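Willinwood (convalescent home)

Willinwood is a convalescent home in the town of Milden. It takes in adults who have left the hospital after surgery, a fall or a long illness and who are not yet able to manage at home. The home has 47 beds, all in single rooms. Most residents stay for a few weeks, though the rules allow longer stays with a doctor's approval.

History

The house was built as a private residence for the Soriano family, who owned a tannery on the Dukgate road. It stood vacant after the tannery closed and was later bought by the town. Macarena Robles, a nurse who had worked in the county hospital, became the first matron and ran the home until her retirement. Under Robles the upper floor was divided into small rooms, and the former dining room became a day room with windows facing the orchard.

A second wing was added under her successor, Telmo Ortuño. It is a single-story brick building joined to the old house by a covered passage. Residents who use wheelchairs or walkers are usually given rooms in this wing. The upper floor of the old house can be reached only by stairs and a small elevator that holds 2 people.

The home closed for one winter after a boiler failure in November and reopened the following spring with a new heating system. Older residents were moved to a guest house in Dukgate during the closure. Records from that period are incomplete, and the list of patients has gaps.

Rooms and furnishings

The rooms follow a common plan, with a bed along one wall and open floor beside it for getting in and out of a chair. Walls are painted in light colors. Residents may bring a lamp, pictures and one piece of furniture from home. Bedding is supplied and is washed in the laundry in the basement of the old house.
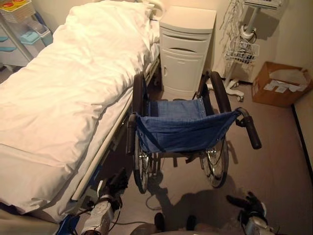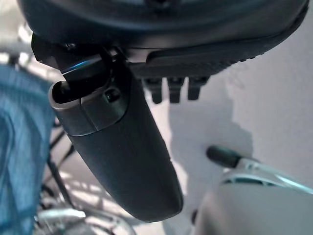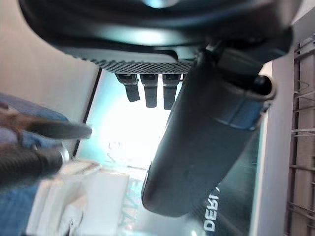

A bed and a manual wheelchair in a small room (first picture).

Beds in the newer wing can be raised and lowered. Those in the old house were replaced in stages, and several fixed-height beds remained in use on the upper floor for years after the rest had been changed. Each room has a call button at the head of the bed and another in the bathroom.

Care and daily routine

Nurses are on duty day and night. A physical therapist, Graziella Costa, holds sessions on weekday mornings in a room off the covered passage, where there are parallel bars and a short flight of practice steps. Residents learn to move between bed and chair, to use a walker and to climb stairs if they have them at home. Breakfast is brought to the rooms. Lunch and supper are served in the day room to those who can get there.

Visitors are admitted from late morning until supper. Children are allowed, and dogs may be brought as far as the orchard.

Grounds

The orchard covers the slope behind the house and is planted with apples and a few quinces. A paved path 100 yards long runs from the covered passage to a bench at the lower gate. The path was laid at an easy grade for wheelchairs and is cleared of leaves in the fall. The library, kept in a former pantry, holds 1,374 books, many of them left by the Soriano family. Its catalog was compiled by Sem Maes, a retired schoolteacher and onetime resident.

See also

Milden
Dukgate tannery
Convalescent care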